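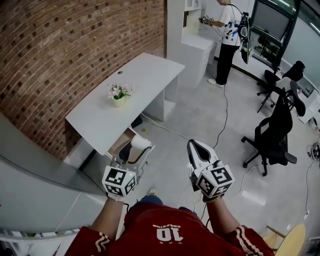
White desks, brick walls and other things I was wrong about (maybe)

Oct 21, 2025

I have never trusted a white desk. They look great in the Plitel catalog and then you own one, and every coffee ring is on display like evidence. So when Anselmo Prado told me that white furniture against red brick "makes a room bigger," I asked him bigger than what.

I'll give him the brick. It does a lot of work, and a plain desk pushed up against it doesn't need much else. A small pot of pink and white flowers is plenty. I could do without the figurine.

The shelving I'm less sure of. Tall white cubbies with drawers cost me 270 dollars in July, and I still can't say what belongs in a cubby. Drawers I understand. You put the junk in and close them.

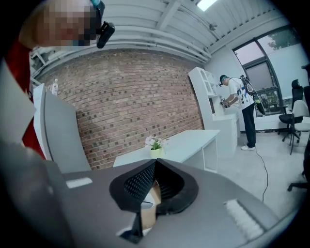

My other complaint is cables. A desk gets one little round hole at the back and the seller calls it cable management - for what, a lamp? The rest ends up on the floor, where it always was.

Anselmo says a tray under the desktop would fix it. Jeta sells one for around 100 dollars, and for that money I can step over a cord. I might still try a white desk at home. A small one, in the corner, with a coaster.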